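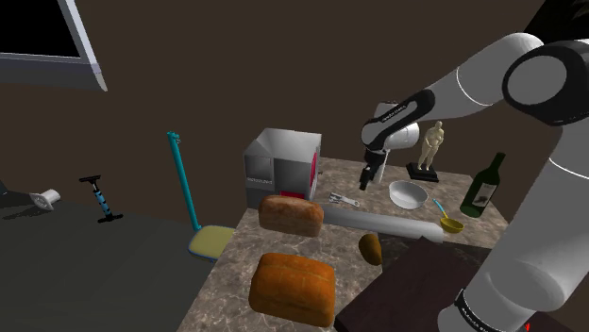
Teaching a Robot Arm to Tidy a Kitchen

What would you teach a robot to do first? At the Stalton Robot Club, kids in grades four to six picked kitchen chores, and they get to try them out on a computer!

The kitchen and the arm are both made by a computer program, a bit like a video game. The program is called a simulator. If the arm drops a bottle in there, no glass to sweep up. You press reset and go again.

The club named its arm Plamau. Plamau works at a marble table with all kinds of stuff on it: bread, a potato, a rolling pin, a white bowl, even a wrench. (A wrench in the kitchen? Sure! A robot has to learn which things are food and which things aren't.)

Picking up a potato sounds easy. You do it without thinking. But a robot needs to know where the potato is, how far to reach, and how hard to squeeze. The fingers at the end of the arm are called a gripper, and they have to line up just right before they close.

Ngan-ling Lui, one of the club's coaches, asks every new member to write the steps on paper first. Yuk-lan Tang's team wrote 6 steps for "put the potato in the bowl." Then they tried it, and the gripper closed on air! They had forgotten to tell the arm to move down. They fixed it, ran it again, and kept going until try number 101, when the potato finally landed in the bowl. You could hear the cheering down the hall.

Try it at home: ask a friend to be the robot, and tell them how to pick up a spoon. They can only do exactly what you say!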